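Clutter, Sorted: What Ends Up in the Bin and Why It Stays There
Inna Zakharchenko and Virgilio Ocampo
Dec 13, 2020

1. Where the question came from

Our household studies class at Caltville asked for a project on "a storage habit." Virgilio proposed spices. I proposed the gray bin, the kind every shared space owns and into which everything without a home is eventually dropped. The spices lost.

2. Method

We kept a log from September on. Each time something went into a bin, whoever dropped it wrote down what it was and why it could not go anywhere better. People were asked to be truthful. We got 313 entries, of which 49 gave the reason as "later." One said "ask Virgilio." We asked Virgilio. He did not know.

Entries were sorted into things with a shelf somewhere, things that used to have a shelf, and things that had plainly never had one. The last group was the largest, with 207 entries, and also the hardest to type up, because people do not know what half of it is called.

3. What we noticed

Soft things and hard things go in together and do not get along. A folded item put in flat comes out with creases its owner will blame on somebody else. Ring shapes are the most popular with everyone who has to take things out again, as there is a hole to aim for. 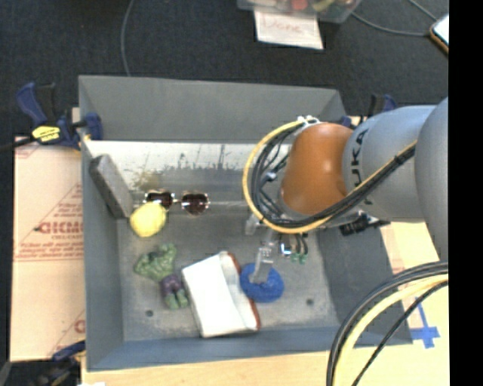 Depth matters more than we expected. With tall sides you can't see the bottom from across the room, so the contents stop bothering you, and the bin goes on being a success until you need something in it. In a shallow tray the same mess gets cleared sooner, mostly out of embarrassment.

4. Problems

The log sheet was itself put in a bin for nine days. We have left the gap in the data and moved on. Virgilio would like it recorded that the spices are still available as a topic.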